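Snack box to the cousins: basket or mailer?

Forum: Packing, Posting and Moving > Care parcels

dotthorpe_di
Every November I send a box of snacks to my sister's kids, and every November I pack it like a woman being chased. This year I've got a brown mailer box with a fold-over lid and a wicker basket with a tall handle that my mother-in-law thinks would be "a nicer presentation". The basket would have to go inside a second box. The kids are nine and 12 and would eat the presentation.

My method so far is to put things in until the lid complains. Bags lean on other bags, a pouch stands up at the back because it won't lie down, and the nuts go wherever they like.
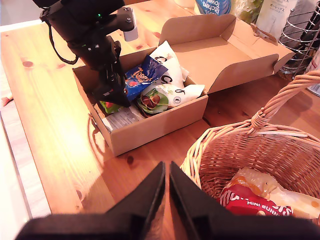

My sister says last year's arrived as one flavour. Do I need to do it in layers, or is she being dramatic? The limit I've set myself is $200 including postage, and postage is winning.

soriano_ute
She's being dramatic, but layers help. Nuts and anything dense on the bottom, puffy bags on top. The air in a chip bag is the best packing material you'll ever pay for.

Estrella Xolalpa
Disagree with soriano_ute. Puffy bags go around the sides. Put them on top and someone at the depot stacks a car battery on your parcel and you've posted crumbs. I've sent boxes from Altari for years and the sides method has lost me one packet of rice crackers, which I blame on my husband.

soriano_ute
A car battery on the sides method flattens everything in the middle instead. Enjoy your flat hazelnuts.

Estrella Xolalpa
Hazelnuts don't flatten. Have you met one?

ditidside_bogdan
Stand the stand-up pouches up. They were born for it. Along the back wall, labels facing forward so the kids see them when the lid opens. Lay the soft bags down in front. If there's a gap, a roll of kitchen towel fills it, and your sister gets a roll of kitchen towel.

Also weigh it before you tape it. I once taped, weighed, swore, untaped and took out 168 grams of licorice to get under 500. I ate the licorice in the car.

Ileana Ilie
Unpopular opinion, use the basket. My aunt sent me one when I moved and I kept pegs in it for a decade. Nobody has ever kept pegs in a mailer.

dotthorpe_di
Ileana, please don't let my mother-in-law find this thread.

Estrella Xolalpa
The handle is the trouble. You'd be paying to post a big arch of air.

soriano_ute
First sensible thing you've said. Keep the basket at home and put your own snacks in it.

dotthorpe_di
Right. Mailer it is, pouches at the back, soft stuff in front, and I'll try half the puffy ones on the sides and half on top so you can both be annoyed. The basket is staying on the table and I've told my mother-in-law it's under consideration.

ditidside_bogdan
Did you weigh it?

dotthorpe_di
I'm looking for the tape.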